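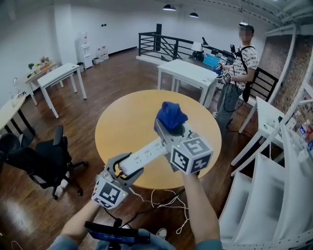

Most of the waiting used to happen after the demonstrations were over, one early user in Fulport remarked when the new release of Woker went out, and it was the waiting that wore people down. You would spend a whole morning handling cloths and cables, go home pleased with yourself, and learn two days later that half of it couldn't be used.

That complaint, which the small team behind the software had heard in one form or another from nearly everyone who tried it, is what the update of February 3, 2022 sets out to fix. Woker takes recordings made with hand-held grippers and turns them into paths that a robot arm can follow, working out where each gripper was from the square printed markers it carries. Until now it did all of that in one long run at the end. The new version checks the markers while the recording is still going on, and if a gripper has been turned so that too few of them can be read, it tells the person holding it with a short beep (which can be switched off, and in a shared room you will probably want to switch it off).

The team tried the checker on 3,925 recordings it already had on its shelves, many of them of people picking up soft or awkward household things, and it flagged the bad ones within 2 seconds of the trouble starting. Anything flagged is set aside with a note and kept, so that somebody can look it over later and decide whether a part of it is still worth having.

There is good news as well for those who record with both hands, or with two people working in the same room. Earlier versions could mix up one person's markers with another's when both came into view, and the paths that came out of that were very strange indeed! Each pair of grippers now gets its own set of marker numbers at setup, and Woker simply leaves the others alone.

Eva, the planning tool from Bezerra that many Woker users run alongside it, can read the new files without any changes on its side. Older recordings have to be converted first, and the converter handles them in batches of up to 2,000, so larger collections will need a little patience and perhaps a pot of coffee.

The update is free for everyone already using Woker, and setup takes 15 minutes on an ordinary desktop computer. A version that also checks how firmly the jaws are closed is planned for April.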